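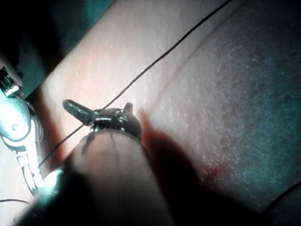
Suture Practice at the Dantas Skills Room

The Dantas Skills Room at Drustley offers practice in wound closure to surgical trainees in their first years of training.

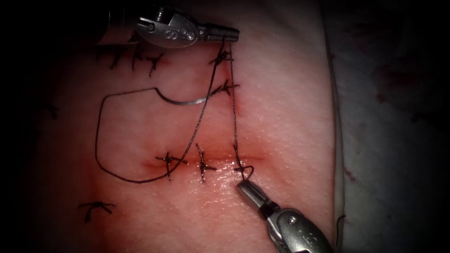 Interrupted stitches are the first technique taught. Each stitch is tied and trimmed separately, so that one may fail without loosening its neighbours. Black thread is used throughout the course – it shows clearly against the skin-like surface, even where a knot is only partly formed and the loop is still open.

Trainees are asked to complete 11 stitches in each session, with even spacing. 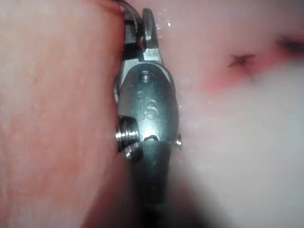
Instrument and tissue at close range.

Tails are to be cut short and kept clear of the next stitch. Tutors look first at the edges of the wound, which should meet without puckering.

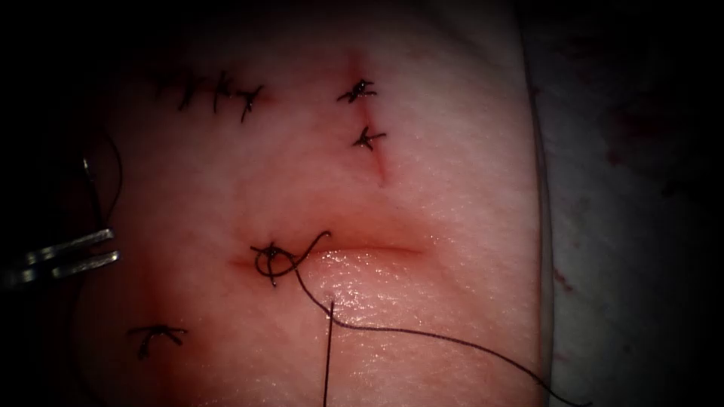 Finished work is kept for six weeks and may be reviewed with a tutor on request. Places are limited to nine trainees in each group.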